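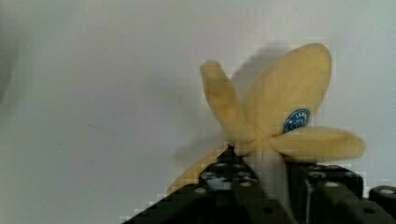 Yellow plush banana in the gripper, wrist camera view.

Teaching by hand at the Bristham workshop

We spent part of December recording demonstrations for Narkance, our kitchen table project. An operator drives the arm by remote control, and the arm saves its joint positions along with the view from the wrist. The goal was 200 runs. Sessions lasted three hours, with a break whenever the operator's hands got tired.

Soft toys are harder to teach with than blocks. They give when the fingers close, so the operator has to judge the grip by eye - the hand controller has no force feedback. We threw out 23 runs for bad grips and recorded them again.
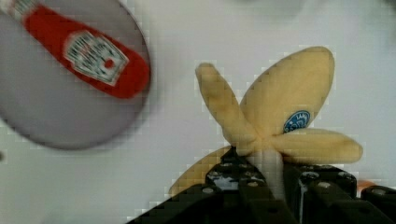
New operators tend to rush the approach. We ask them to slow down near the object and to keep the motion smooth, even if they miss, as a jerky correction gets copied along with everything else. A clean second try is fine to keep.

Recording software is Nivex, with the settings we used on the Sjöberg arm last year. The only change was a shorter delay between the controller and the arm.

More pictures will go up when the next batch is sorted.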